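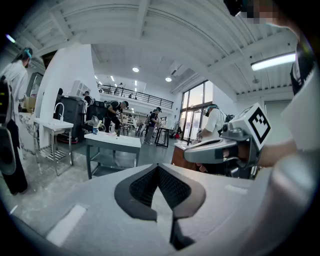 How was the shared workroom laid out?
Sink and counter were kept along the edges, with a white-topped work table in the middle of the room.

3.2 Room and furniture

Figure 2. The workroom, with the central table, the sink unit and the counter.

The table has a lower shelf and a small blue cup on one corner. The sink stands on a steel frame – a wire shelf sits underneath. Sessions lasted 30 minutes, and we logged 265 trips between table and sink in July (Rutherford and Millet).

We use cookies to improve your visit. Accept | Settings

Related articles
Nisbet, K. Storage height in small workrooms
Drummond, A. Shared sinks and waiting time

Last updated: July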